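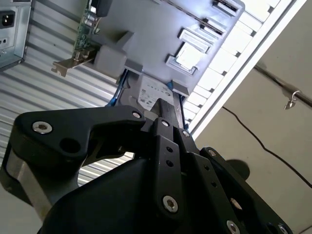
How to Test Whether a Robot Arm Can Take Apart a PC

4 Nov 2021

Every few months a vendor tells me that computer teardown is a solved problem. Then I ask to see it done on a machine the arm hasn't met before, and the meeting gets shorter. If you run a repair or recycling bench and somebody is quoting you for automation, run this test first. It takes an afternoon.

What you need

One ordinary desktop tower, a stopwatch, a notepad, and a person who does this job for a living. Don't let the vendor supply the tower.

Step 1. Get the human time

Have your technician pull the drive, an expansion card, the memory and the processor, then put them all back. Write down the time for each part. Skip this and you'll have nothing to compare the arm with except the brochure.

Step 2. Fix the starting position

Lay the tower on its side with the panel off. Agree on who does that. In the Nollora demo I watched in June, a person opened every case, and the cycle time started after he stepped back. Opening the case is work. Put it on the clock.
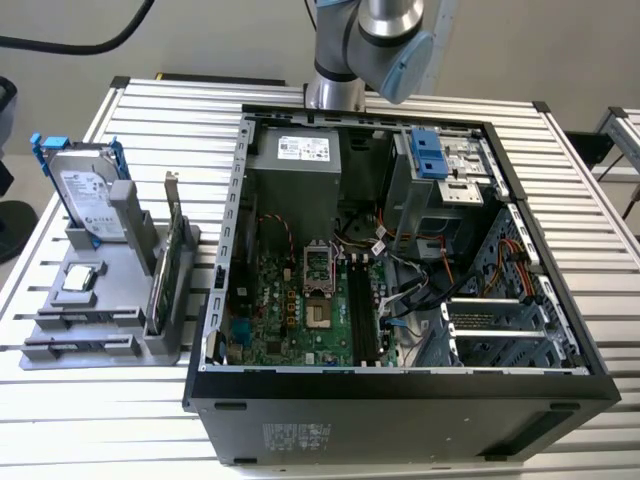 Step 3. Ask for removal and return separately

Pulling a part out is the easy half. A drive in a caddy has rails to grab and only one way to travel. Sliding it back in straight, with cables lying across the opening, is where I see arms stall. A processor is worse. The lever has to be up, the corner mark has to match, and the chip goes in with no push at all. Bent pins mean a dead board.

Step 4. Move things

Turn the tower a little on the table. Drape a cable over the drive bay. Run it again without letting anyone touch the program. Zolldale's arm got through 12 runs in a row on my bench and failed the first one after I moved a power lead.

Step 5. Count the helping hands

Make a mark each time a person nudges a part, restarts a run or reseats something. Do 30 runs. A success rate with no tally of rescues beside it is worthless.

Step 6. Do the math

Divide the full price, including fixtures and setup, by the units you really expect to handle. At 3000 towers a year of mixed makes, I couldn't get any quote to beat a technician with a magnetic screwdriver. One model, always in the same tray, might come out differently. Ask for a quote on each.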